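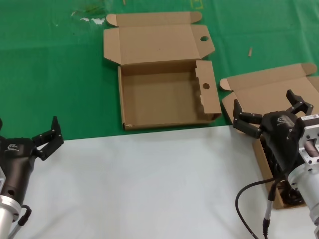 Two open cardboard boxes on the green cloth.

I switched my gas contract from Savchuk to Flikano in June, and the first full set of readings is in. Notes follow, mostly for my own records.

The old tariff was tied to a monthly hub price plus a fixed margin. The new one is a flat rate for the contract term, with a standing charge on top. Comparing the two takes a little care, as Savchuk billed by volume and Flikano bills by energy. The conversion depends on the heating value printed on each bill, and that number moves from month to month. I used the value for each billing period and did not average.

Annual use before the switch was 1,412 therms. Of that, 787 went through the boiler in the three coldest months. The other 625 covered hot water, cooking and the milder part of the heating season.

On those volumes the flat rate costs slightly more in summer and less in winter. The break-even point falls in late fall, before the boiler runs all day. If hub prices drop and stay down, I lose. I accept that – the floating bill was hard to budget for.

Two open items. The meter is an old Rotmont unit with no remote reading, so I still send the numbers in by hand. Flikano also wants an opening reading confirmed by Miltov, the network operator, and the form rejects any entry with a leading zero. I have sent it in twice and will update this post when the final Savchuk bill arrives.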